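# metow-stitch-terms

A word list I've been building, on and off, since July. It covers how people talk about closing wounds: textbook terms, ward slang, and the stuff your nan says.

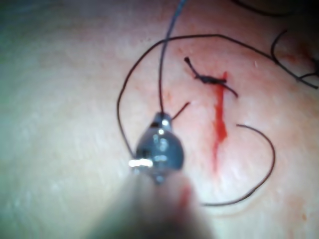

*Dark thread, one knot, at the top end of the cut.*

## What's in it

There are 2437 rows in `terms.csv`, one term per row. The columns are `term`, `plain_english`, `region`, `register` and `source_note`. I'm in Hobart, so the Aussie entries are miles ahead of everything else (sorry, Canada, I do want more of yours!).

Spelling is Australian all the way through, so it's "haemostasis" and "anaesthetic", and if you need the American forms there's a little script called `respell.py` that does a decent job. It trips over "practise" and I haven't worked out a fix I like.

Lavanya Thomas went through the plain English column and rewrote heaps of it, thank goodness, as my first go at "dehiscence" ran to 72 words. Gobnait Ó Súilleabháin sent the Irish entries, and they're my favourites by a mile.

## Known problems

- 19 rows have a blank `region`. I'm chasing them.
- "Stitch" and "suture" are treated as the same thing in `plain_english` but kept apart in `term`. Svyatoslav Savchuk reckons this is wrong and we're still arguing (see the issues tab).
- Slang dates quickly. Anything tagged `old` I've only ever heard from people who've retired.

## Using it

Go for your life, just credit the list by name. It's a glossary and it won't tell you how to look after a cut, so please ring your GP for that.

Corrections go in as a pull request, one term each if you can manage it. I usually merge on a Wednesday night once the kids are in bed.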